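Bench Tips: Looking After a Small Arm and Its Work Board

Filed by Etornam Kyei, 30 December 2020

The small arm at Gandevari gets used by a lot of different people, so these tips stick to jobs anyone can do with hex keys, a rag and a square. Anything inside the covers goes to Fliteck.

Before you start

Park the arm, stop the program and switch the controller off. Hang the teach pendant on its hook. Take loose parts off the bench and put them in a tray, or they end up under the frame.

Cleaning the table

Vacuum first, then wipe. If you wipe first, the dust goes down the holes in the perforated top and comes back up later. A damp cloth is enough for painted metal. For tape residue, use a plastic scraper and a little rubbing alcohol on the rag, and keep it off the labels. Run a dry brush over the bolt heads while you are there.

Checking the clamp collar

A collar that has slipped a little will still hold a tool, so don't judge it by feel. Put a pencil line across the collar and the tool, and look at the line before each shift. If the two halves of the line no longer meet, loosen the collar, seat the tool fully, and tighten the screws a bit at a time, going back and forth between them. Wipe oil off the tool shank before you clamp it. If a screw head has started to round off, replace it that day.

Looking after the wood board

Our board is glued up from maple planks. Keep it away from the heater. Wipe it with a cloth that is barely damp and dry it right away, both sides. Lay a straightedge across the seams every so often. If you can slide a sheet of paper under the straightedge, turn the board over for a week and check again. Sand with the grain only, fine paper, and vacuum before it goes back on the table. We sanded ours in October and had to set the height again afterward.

Setting the tool height

Do this any time the board has been sanded, flipped or swapped.

Bring the arm up in slow manual mode and move it over the board. Lower it until the tip is close, then switch to the smallest step. Slide a strip of printer paper under the tip and keep stepping down until the paper drags but still moves. Save that point as the board height. Raise the tool, move to another spot and repeat. We check 4 spots, one near each corner.
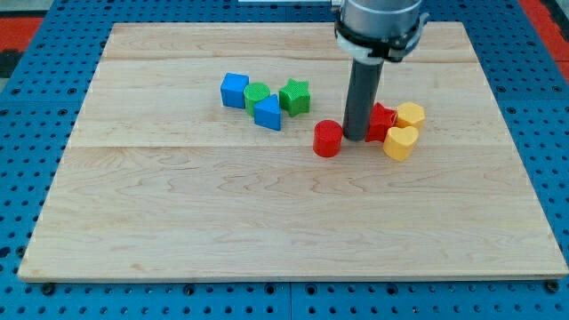
If one corner reads low, look for grit under the board before changing any numbers. Lift it, wipe both surfaces and try again. Plastic shape blocks can stay on the board for a quick check in the middle, but clear them off for the corners.

Run the saved program at 25 percent speed the first time through, with a hand near the stop button. Two clean passes and you can bring it back up.

Writing it down

The log is the green binder marked Mundard. Put down the hour meter reading (ours was at 3479 for the last height check), what you adjusted and your initials. If you only looked and changed nothing, write that too.

Spare collar screws are in the top drawer, left side. When you open the last bag, leave the empty one on the desk so more get ordered.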